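Ticket: Recurring drop in water pressure, second floor
Site: Gruvstead, Imham building
Opened by: Toivo Lehtinen
Handled by: Martti Kinnunen
Status: Open (was closed in August, reopened by requester)

Original report
Pressure at the second-floor sink falls to a trickle for a few minutes and then comes back. The shower does the same. It happens most mornings, and sometimes again after lunch. First floor is fine as far as I can tell, but I'm not down there much.

First reply, Suominen service desk
Thank you for your report. Low pressure is usually caused by mineral buildup in the faucet aerator. Please unscrew the aerator, soak it in vinegar overnight and refit. Closing as resolved.

Requester, reopening
I soaked it. It looked clean before and it looks clean now. I also don't see how a clogged aerator unclogs itself after five minutes and clogs up again the next morning. Please don't close this until someone has put a gauge on the line.

Log, M. Kinnunen

9:10 – Gauge on the outside spigot. Reads 50 psi with nothing running and barely moves with the spigot next to it wide open. Supply to the building looks good to me. The city line was blamed in an earlier phone call, and I see no grounds for it.

9:40 – Gauge moved to the second-floor sink supply. Also 50 at rest. Opened the tub, dropped a little, held. So no fault on demand, at least not while I was standing there.

10:25 – Caught one. Needle went to 27 with only the sink open, stayed there for several minutes, then climbed back on its own. The spigot outside was normal the whole time, which leaves something between the main shutoff and the riser.

10:50 – Requester suggests the Clistska softener in the basement. The sales sheet says it "maintains full household pressure during all cycles." I have read that sentence on a lot of softeners. Put it in bypass and left it there.

11:30 – No drop since bypass. I don't count forty minutes as proof of anything. Leaving it in bypass until the next visit and asking the requester to write down the times of any drops.

Requester, follow-up
One drop while in bypass, early morning, shorter than usual. So either it's not the softener or it's not only the softener. I was told on the phone that a new one would "take care of it" for a bit over 1000 dollars. I'd like to know what it would take care of before I pay for it.

Log, M. Kinnunen, second visit
Agree, don't buy anything yet. Pressure regulator is original to the building and chatters when I tap the body. A sticking regulator would explain a drop that clears by itself, and the softener would make it worse on top. That's a guess until the regulator comes apart. Part requested. Toilet fill valve upstairs also looked at, as it shares the branch. It fills at a normal rate and shuts off, and a dye tablet in the tank showed nothing in the bowl, so I'm leaving it alone.

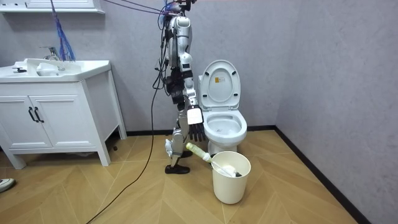

Open items
1. Replace regulator, keep the old one for the requester to look at.
2. Gauge on the second-floor sink for a full morning with the softener still in bypass.
3. Softener back in service, then the same test again.
4. Ticket stays open until both tests are logged. Service desk, please don't auto-close.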